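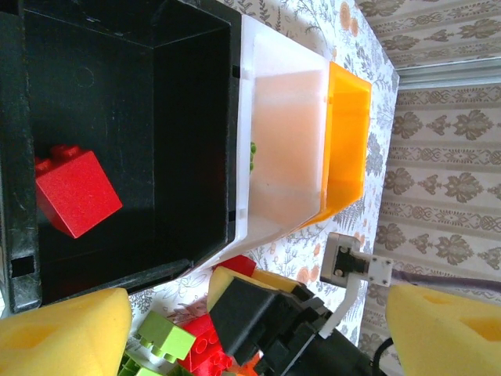

Red block in the black bin, white bin alongside.

4. Setting up a match day

Before you start, you will need the Tramora club tablet, the finish-line timer, both charging leads and the fixture list in its final form. Fixture lists are never in their final form. Use the one you have.

4.1 Creating the event

1. Switch on the tablet and wait for the green bar. Pressing the button again during this wait switches it off again.
2. Tap Events, then New. Choose your sport from the list. Hurling and camogie are under "Field, other", where they have been since the first version, despite letters.
3. Type the event name as it should appear on the results sheet. The sheet allows 40 characters. "Ostville and District Under-14 Cross Country League, Round Three (Rearranged)" does not fit, and the software will cut it wherever it pleases.
4. Set the number of entrants. The standard licence covers 300. If you have more, see section 9, and congratulations.
5. Tap Save. Tap it once.

Note: An event can't be renamed after the first result is in. Ostville Harriers spent a whole January as "test test 2" and have the medals to prove it.

4.2 Entering teams and runners

1. Open the event and tap People.
2. To add a club, tap the plus sign and type its short name. Both teams in a derby may not be called "Town".
3. Add runners by hand, or bring in a spreadsheet from the memory stick. The columns must be in this order: number, surname, first name, club, age group.
4. Check the age groups. The tablet believes whatever it is told, and will happily put a grandfather in the under-11s and award him the trophy.
5. If two runners share a number, the second one turns orange. Change it before the start. Runners Lei and Lu may both be quite certain that 518 is theirs.
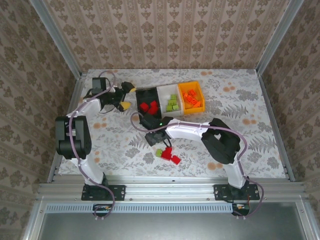 6. Tap Lock when the list is complete. Late entries can still be added with the steward's code, which is printed inside the lid of the carrying case and should not be read out over the loudspeaker.

4.3 Placing the finish-line timer

1. Stand the timer on firm, level ground beside the line. A folding chair is neither.
2. Run the cable behind the spectators and peg it down every couple of paces.
3. Turn the dial to the distance setting. Use Short for anything up to 250 metres and Long for everything else.
4. Ask someone to walk across the line. The tablet should beep and show a time. If it shows a time without beeping, turn the sound up. If it beeps without showing a time, go back to step 2 and look at the plug.

Caution: Keep the timer out of standing water. "Weatherproof" on the box refers to rain falling in the usual direction.

Caution: Don't stop the clock to settle an argument. There is no way of starting it again from the same point, and the argument will carry on regardless.

4.4 Publishing results

1. Tap Results, then Provisional. Leave them as provisional until the time allowed for protests has passed.
2. Read down the list for anything odd, such as a winning time shorter than the warm-up.
3. Tap Final. The sheet goes to the printer and to your club's page together.
4. To correct a final result, tap Amend and give a reason. The reason is public. "Arturo D'Amico complained" is a reason, though he may complain about it.

Guide last revised May 20, 2022. For hill races and relays, go to section 5.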